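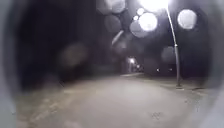
4.2 Lighting and the sense of safety on the park path

Claims that better lighting makes people walk more after dark are common in city planning reports, and they are usually made with more confidence than the evidence allows. The Bronditz path study is often cited in their support. Its authors counted 3665 evening trips over one November and compared them with the month before the new lamps were switched on. The rise they report is real in the sense that the numbers went up. Whether the lamps had much to do with it is another matter. A bus stop near the Alley entrance was moved during the same period, and the report gives this a single footnote.

We returned to the question with a smaller and, we hope, more careful survey. A total of 229 adults who lived within walking distance of an unlit or partly lit path were asked how often they used it after 6 p.m., and what they would need in order to use it more. Most named lighting first. This is what people tend to say when the word "lighting" appears in the title of the form they are filling out, as it did in the Bronditz study and, to our regret, in the first version of ours. When the title was changed to "Your evening walks," company and distance both moved ahead of it.

Brightness is a poor stand-in for what walkers care about. Figure 3 shows a path at night with one tall lamp close by and a second, much smaller light in the distance. The paving is pale and brightest at its center, while the trees or hedge to the left stay nearly black. A planner's map would mark such a path as lit. Several people in our survey said that a strong lamp made the dark beside it harder to read — one described feeling "on a stage" — and a few said they would sooner have no lamp at all. We do not take this as proof that lamps do harm. It does suggest that a yes-or-no entry for lighting, as used by Lovura and by Shawky, hides most of what matters.

Spacing has been offered as the answer. The usual advice is to place lamps so that the pools of light overlap, and to trim growth back from the edge of the paving. Colombo argues that this accounts for the better results at some sites, but her comparison rests on 20 paths, and those with closer lamps were also the ones nearest to shops. We could not separate the two effects in her tables, and we doubt that anyone could.

Figure 3. A paved path at night under a street lamp, with a strip of grass or verge on the right and dark vegetation on the left.

A follow-up with 50 of the same respondents asked them to keep a simple log of evening walks. Their logs matched their earlier answers badly. People who had called the path "too dark to use" had used it, in some cases several times a week — mostly with a dog.

Last updated: November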